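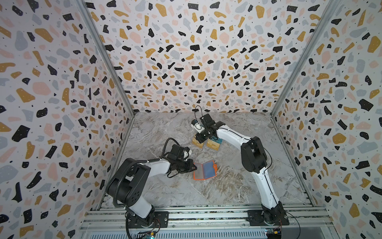 Category: Trip Notes > Showrooms & Open Days

Got to the Stojanović open day in Hodport late, parking was a mess, so missed the intro. It's a surfaces place — wall panels, floors, some tile out back. I went mostly for terrazzo patterns, we need something for the hallway. The one I keep going back to is the pale off-white with chips in black, mustard, soft pink and a bluish gray, tiny black dots in between. Busy on three walls but I like it. Over a gray and white marble-look floor with brown veins, maybe too much? Danica Kadlec says plain floor, end of story.

Then upstairs to the sample library. 2,000 samples, drawers and drawers. Labels are tiny, bring glasses. Ľubica Štěpánek ran the tour and was great about prices, even the ones she had to look up. Trirnevo line starts at 38 a panel, Pimis is 110 and I could not tell teh difference in the hand. You can borrow 3 samples for two weeks, deposit in cash only.

Coffee ok, pastries gone by the time we came down. Next open day is in August — go early, use the side lot.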